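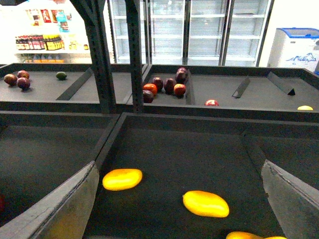

Catríona Tully 对本节上一稿提出的意见是,1501 报警出现后,现场人员最常做的动作是直接按“复位”,而复位会让夹爪执行一次全行程回零;如果此时指间还有果品,或者有人正伸手去取,回零就成了比报警本身更大的问题。她要求把“先确认指间状态,再复位”写在所有步骤之前,并且不允许任何快捷流程绕过它。本节按此意见重写。

# 夹爪闭合故障(报警 1501)的处理

适用对象:Pastow 散装果品拣取单元,配 Zirdale 平行两指夹爪,Kushwaha 控制软件第 2 版。

修订日期:22/08/2020。本节取代此前各版中关于 1501 的全部说明。

## 适用范围

本节说明夹爪在果箱上方或果箱内闭合时发生 1501 报警后的停机、检查、恢复和记录方法。芒果、苹果、李子、番茄、牛油果等散放果品的拣取作业均适用。

下列情况不在本节范围内:

- 机械臂本体关节报警;
- 腕部相机断线或图像冻结;
- 急停回路自身的故障;
- 果品已被夹碎并有果汁进入指座。此时完成“停机与隔离”后,转至“清洁与防护”一章,清洁完毕再返回本节。

本节的步骤由受过单元操作培训的人员执行。标有【维护】的步骤只能由持有维护权限的人员执行。门店理货人员只执行“停机与隔离”部分。

## 报警的含义

控制器发出闭合指令后,同时监视两个量:指间开度和电机电流。正常拣取时,开度逐渐减小,接触果品后电流上升,达到设定夹持力时闭合结束,控制器给出“已夹持”信号。

1501 表示这两个量互相矛盾,具体有以下几种形式:

| 子状态 | 开度 | 电流 | 常见起因 |
|---|---|---|---|
| A | 不再变化,仍大于果品预期宽度 | 上升过快 | 手指碰到果箱边沿或隔板 |
| B | 继续减小,小于果品预期宽度 | 无明显上升 | 果品滑脱,或指面磨损 |
| C | 跳变 | 正常 | 开度编码器或其插头故障 |
| D | 正常 | 到达上限后不回落 | 夹持力设定丢失 |

子状态显示在示教器报警页的第二行。报警页关闭后该行不再显示,因此应在关闭前抄录。

> **警告**
> 子状态 D 发生时,夹爪可能仍以最大力保持闭合。不要用手扳动手指,不要把手指、工具或果品塞入指间。

> **注意**
> 子状态只反映控制器最后一次采样的结果。碰撞引起的 A 可能在很短时间内变为 C。若历史记录中两者先后出现,应按 A 处理,完成后再补做 C 的检查。

## Jarkville 门店事件摘要

以下摘要供理解后续步骤的顺序,不代替事件报告。

故障发生在开店前的试运行阶段,拣取对象为芒果。夹爪下降后开始闭合,一侧手指先碰到果箱的凸起边沿,控制器报 1501,子状态 A,机械臂停止。操作人员在示教器上按下“复位”。夹爪按程序回零,先完全张开,再完全闭合,随后张开。完全闭合时,指间夹住一个位置已经偏移的芒果,果皮破裂。

操作人员没有受伤。复位时他站在防护线以内,正准备把芒果拿开。

事后检查得到三点结果:

1. 果箱安装位置与示教位置存在偏差,边沿侵入了手指的下降路径。
2. 一侧手指的上缘有磨损,磨损处颜色较浅。磨损没有造成这次碰撞,但使得碰撞痕迹难以与旧痕迹区分。
3. 软件在复位前没有询问指间是否有物。

第三点已通过参数“回零前确认”处理,设置方法见后文。前两点依靠本节的检查步骤控制。

Sarita Chaturvedi 在事件报告上的批注为:“果箱可以被理货人员随时挪动,这一条要当作正常使用条件对待。”因此果箱位置检查列为恢复前的必做项目,与子状态无关。

## 停机与隔离

> **危险**
> 机械臂停止不等于动力已切断。报警停机状态下,伺服仍然上电,夹爪仍可接受指令。

1. 停在原地,不要按“复位”,不要按“继续”。
2. 通知附近人员离开防护线。
3. 抄录报警页上的代码、子状态和时间。
4. 观察指间。判断属于下列哪一种:
 - 指间无物;
 - 指间有果品,未受压;
 - 指间有果品,受压或已变形;
 - 无法看清。
5. 把上一步的结果填入记录单。“无法看清”按“受压”处理。
6. 将操作模式开关转到“手动”,拔出钥匙,由执行检查的人员随身保管。
7. 按下最近的急停按钮。
8. 等待 45 秒,直至驱动器面板上的放电指示灯熄灭。
9. 在单元正面挂“检查中,禁止启动”牌。

门店理货人员完成第 9 步后停止操作,联系维护人员。

> **注意**
> 指示灯在规定时间后仍未熄灭时,不得进入防护线。切断单元总电源并上锁,随后联系供应方。

> **说明**
> 单元旁边的冷柜、饮料货架等设备不与单元共用急停回路。按下急停不会影响它们的供电,检查时也不需要将它们断电。

## 取出指间果品

指间无物时跳过本部分。

### 果品未受压

1. 确认急停处于按下状态,钥匙在自己手中。
2. 戴上食品级防护手套。
3. 从手指开口方向托住果品,平直取出。不要向侧面拉。
4. 检查果皮。有压痕、破口或渗液的,放入报废盒,不得放回果箱。
5. 无损伤的果品也应移到一旁的空箱,待夹爪检查合格后再上架。

### 果品受压【维护】

1. 确认急停处于按下状态,钥匙在自己手中,放电指示灯已熄灭。
2. 打开夹爪后盖,找到手动释放螺钉。螺钉头有黄色漆标。
3. 用随机附带的内六角扳手逆时针缓慢转动。转动过程中另一只手托在果品下方,手指不得伸入两指之间。
4. 开度足以取出果品时停止转动。
5. 取出果品。
6. 将螺钉顺时针转回原位,直到感觉到止挡。不要继续加力。
7. 装回后盖。

> **警告**
> 手动释放螺钉未回到原位时,夹爪的开度读数无效。在此状态下上电,控制器会立即再次报 1501,子状态 C,并可能在报警前产生一次短促动作。

> **注意**
> 牛油果和成熟芒果受压后外观可能没有变化。凡曾受压的果品一律报废。

## 检查果箱位置

任何子状态都要执行。

1. 检查下层果箱是否推到底,箱体后部应与定位块贴合。
2. 检查上层果箱前沿与立柱的相对位置。立柱有孔,托架的挂钩应完全落入孔中,左右高度一致。
3. 检查上层各隔板。斜放的隔板允许存在,但隔板顶端不得超出果箱前沿伸向下层。
4. 将随机附带的间隙规放在示教位置的手指外侧与果箱边沿之间。间隙不得小于 18 mm。
5. 两侧手指都要测量。一侧合格不能推定另一侧合格。
6. 间隙不足时,先调整果箱,再测量。仅当果箱已正确就位而间隙仍不足时,才允许修改示教点。

> **说明**
> 果品贴近箱壁时,夹爪可能自动改变下降角度。测量应在程序给出的最大偏转姿态下重复一次。该姿态可在“路径预览”中查到。预览只计算,不产生动作。

果箱中果品的摆放也影响手指路径。下列做法会增加子状态 A 和 B 的发生次数:

- 两个果品并排紧贴,夹爪从二者之间下降;
- 果品压在箱体前部的斜面上;
- 小果混入大果的箱内,识别结果仍按大果计算预期宽度;
- 果品叠放,上层果品在接触时滚动。

理货时应避免上述摆放。已发生报警的果箱,应在恢复前整理一遍。

## 检查手指【维护】

1. 目视检查两侧手指的内面、上缘和尖端。
2. 用无绒布擦去果蜡和灰尘,再次检查。擦后消失的痕迹不记录。
3. 擦后仍存在的浅色擦痕,用指甲背面横向划过。没有台阶感的,记录为“表面磨损”,可继续使用。
4. 有台阶感、毛刺或缺口的,停用该手指。
5. 用手电从侧面照射指面,观察两面是否平行。
6. 检查手指根部的紧固螺钉,划线标记应对齐。标记错位时,取下螺钉,清洁螺纹,更换新螺钉并重新划线。不得在原螺钉上直接补拧。

> **注意**
> 手指必须成对更换。新旧手指混用会使两侧接触时刻不同,软果会被推向一侧,表现为反复出现的子状态 B。

> **说明**
> 手指更换后应在首次作业前拍摄指面照片并存入维护档案。下一次碰撞后,以该照片为依据区分新旧痕迹。

## 按子状态检查【维护】

### 子状态 A

1. 完成“检查果箱位置”和“检查手指”。
2. 沿手指外侧寻找接触点,并在果箱边沿或隔板上寻找对应痕迹。
3. 找到对应痕迹的,在记录单上标出位置。找不到的,填写“接触点未确定”,不要推测。
4. 检查接触侧的导轨。断电状态下轻推指座,应无横向晃动。

### 子状态 B

1. 打开配方页,核对当前果箱所绑定的果品种类。
2. 核对“预期宽度下限”。该值由果品配方给出,不得为了消除报警而下调。
3. 检查指面是否有果蜡残留。
4. 检查果箱内是否有非本箱果品。

### 子状态 C

1. 确认手动释放螺钉已回到原位。
2. 检查编码器插头的锁扣,拔下插头,观察针脚有无弯曲、发黑或潮气。
3. 检查腕部线缆。相机线与夹爪线在腕部共用一个线夹,线夹过紧会压伤夹爪线。
4. 重新插接,听到锁扣声后轻拉确认。

### 子状态 D

1. 读取参数“夹持力设定”。显示为空或为上限值的,判定为设定丢失。
2. 从备份恢复参数。不得手工输入凭记忆得来的数值。
3. 恢复后断电,再上电,再次读取。
4. 两次读数不一致的,停用控制器并联系供应方。

## 设置“回零前确认”【维护】

该参数在出厂设置中为“关”。所有单元应改为“开”。

1. 在示教器上进入“系统”→“夹爪”→“复位行为”。
2. 将“回零前确认”改为“开”。
3. 将“回零速度”改为“低”。
4. 将“回零闭合行程”改为“跳过”。改动后,复位只执行张开动作,开度零点在下一次空载启动时校准。
5. 保存,并导出一份参数备份。
6. 在没有果品、没有人员处于防护线内的条件下按一次“复位”。示教器应弹出确认窗口,在按下“指间无物”之前夹爪不得动作。

若第 6 步中夹爪未等待确认即动作,立即按下急停,将单元停用。

> **注意**
> 软件升级会把该参数恢复为出厂值。每次升级后重做本部分。

## 恢复运行

恢复前逐项确认:

- [ ] 指间无物
- [ ] 果箱位置检查合格
- [ ] 手指检查合格
- [ ] 对应子状态的检查已完成
- [ ] “回零前确认”为“开”
- [ ] 防护线内无人员、工具和松散包装

1. 取下警示牌。取牌人与挂牌人应为同一人。
2. 旋转释放急停按钮。
3. 插入钥匙,保持“手动”模式。
4. 按“复位”,在确认窗口中选择“指间无物”。
5. 以手动低速将夹爪抬升到果箱上方的安全高度。
6. 空载开合夹爪一次,观察两指是否同步。
7. 手动低速下降到拣取高度,不闭合,确认两侧间隙。
8. 抬升,放入一个试验用软球,执行一次完整拣取。
9. 用一个真实果品重复上一步。试验果品不得出售。
10. 将模式开关转到“自动”,以降低的速度运行。操作人员应留在防护线外可随时触及急停的位置。
11. 未再出现报警的,恢复正常速度。

任何一步再次出现 1501,返回“停机与隔离”第 1 步。同一班次内第二次出现的,不再恢复运行,单元停用至维护负责人签字。

> **警告**
> 禁止在自动模式下用手调整果箱内的果品。识别程序不监视人手,腕部相机也不属于安全装置。

## 记录

每次 1501 报警都应填写记录单,包括检查后未发现异常的情况。

| 项目 | 填写要求 |
|---|---|
| 报警时间 | 按报警页抄录 |
| 子状态 | A、B、C 或 D;未抄录时填“缺” |
| 果品种类 | 按箱签,不按识别结果 |
| 指间状态 | 停机时的观察结果 |
| 复位前是否确认 | 是或否 |
| 两侧间隙 | 分别填写,单位 mm |
| 手指状态 | 合格、表面磨损或停用 |
| 更换部件 | 写明部件号 |
| 检查人 | 签字 |

记录单保存于单元文件盒,电子副本随参数备份一并存档。若复位前未作确认,无论是否造成损失,均须另填险情报告。

“回零前确认”的全部单元核查在 November 进行。核查前尚未完成设置的单元,应在示教器旁张贴“停机与隔离”部分的全文,并由维护人员保管复位权限。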